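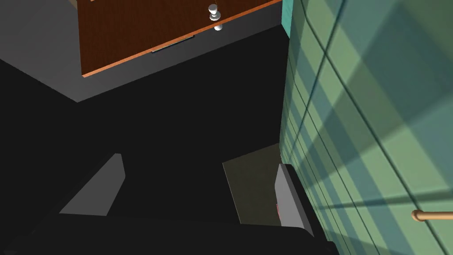
Still: Orbridge Remote, wrist view, training house 2

Drawer first. Always the drawer first.

She had the headset on before the coffee was down. Hands in the gloves, thumb on the clutch. Somewhere in a rack in Girnville the house woke up around her - green tiles, grey cabinet, the little white knob. Black under everything. They never bothered lighting the floor in there.

Come up slow. Slower. The arm learned whatever you gave it, that was the whole trouble. Give it a flinch and it kept the flinch.

She'd given it a flinch in March. A door slammed in the flat, her real door, and her wrist jumped, and now when the thing was left alone with a drawer it paused just short of the knob and gave a tiny shiver. Engineers at Benavides wrote it up as noise. It wasn't noise. It was her.

Run 265. Scrap it. Run 265 again.

"You're drifting left," said the voice in her ear. The supervisor, eating toast by the sound of it.

"I'm not drifting."

"Left finger's pointing at nothing."

She brought it back. Said nothing. Paid by the run, not by the hour, so you learned to keep your mouth shut and your elbow in.

Then the list changed on her, the way it did. No drawer. New object.

A bat.

She laughed out loud, alone in the kitchen. Who puts a basball bat in a house with no one in it? But there it stood, fat end up, black band round the thin end, and the two grey fingers either side like they were waiting to be told.

Her dad had taught her to hold one. Stood behind her on the oval, his hands over her hands, smelling of sunscreen and diesel. Not that tight, he said. You're not strangling it. She was six and she strangled it anyway. He just kept putting her fingers back where they went, over and over, never once in a hurry.

Not that tight, she told the arm. Didn't say it aloud. Eased the thumb down instead.
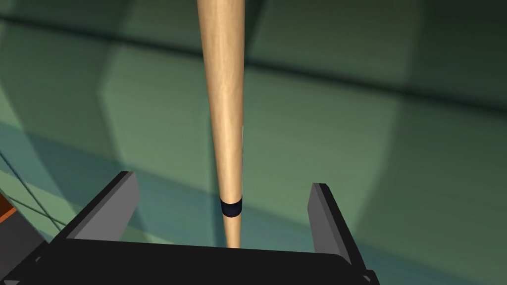
Run 625

Dark out by now. Coffee cold, never drank it.

They'd put her on the long bench and she'd been going along it for an hour, hover and reach, hover and reach. Empty fingers. That was a real task, it had its own code - come to the place, open, wait. She was good at waiting.

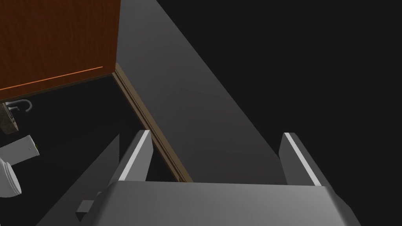 Still: Brirkley Archive, overhead pass, courtesy of the operator

"Last one," said the voice. "Then we let it have a go by itself."

"Now?"

"Hands off, please."

She took her thumb off the clutch. Felt stupid with her arms still up so she put them in her lap, gloves and all.

Nothing for a bit. Then the arm moved, and it wasn't her. It crossed the house, past the bench, back toward the knob. Slow. Slower. She held her breath, waiting for the shiver.

It came. Smaller then before, but it came.

And after it the fingers settled, and opened a touch wider, the way you would if someone had their hands over yours.

"Huh," said the voice. "Did you teach it that?"

She was already pulling off the gloves. Had to ring her dad before he went to bed.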